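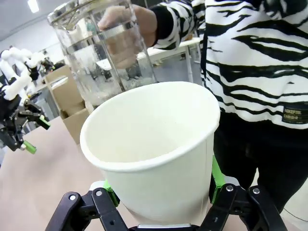

Fig. 1. White paper cup with a rolled rim, glass pitcher of water tilted over it.

Handout 6: The disposable cup and what we claim about it
Course notes, Florante Ignacio

Read before the seminar. Bring your own notes on the Policarpio chapter.

Most of what gets said about paper cups comes from people who sell them, or from people who sell something meant to replace them. Treat both with the same suspicion. The word "paper" does a lot of work on a package, and it tells you very little about what touches the drink. Plain paper soaks through. A cup that holds water for any length of time normally has some kind of lining or coating, and you can't identify it by looking. A matte, off-white inner wall like the one in Fig. 1 is consistent with several answers. Students who write "plastic-lined" or "plastic-free" from a photograph will lose the mark either way.

The rim

The rolled rim is the part I find hardest to argue with. It stiffens the mouth of the cup and gives the lip a smooth edge to drink from. Try squeezing a cup just under the rim, then halfway down, and compare. The taper is usually explained as a comfort feature. Maybe. It also lets cups nest, and I suspect shipping had more say in the matter than anyone's hand.

The pour

Pouring from a heavy pitcher into a light cup is a poor match. An empty paper cup weighs next to nothing, so a stream that lands on one side can tip it. Holding the cup upright helps, but squeeze the sides too hard and the opening goes oval. Advice sheets tell you to "pour slowly," which I don't trust as a general rule — a very slow pour can cling to the spout and run down the outside of the pitcher. Test it over a sink.

Claims to check

The Gindine leaflet says one of its cups can be reused 80 times. It doesn't say by whom, with what drink, or what counted as a failure. Plasport prints 275 ml on the sleeve. Is that to the brim or to a sensible fill line? Jomar Buenaventura's group measured it last March and got nearly the printed figure only when the water was level with the rim. Idia gives no capacity at all, which I slightly prefer.

For next time

Pick one claim from a cup package at home. Write down what you would need to measure, and what result would make you drop the claim. One page. Hand in by 12/31/18, in the box outside my office.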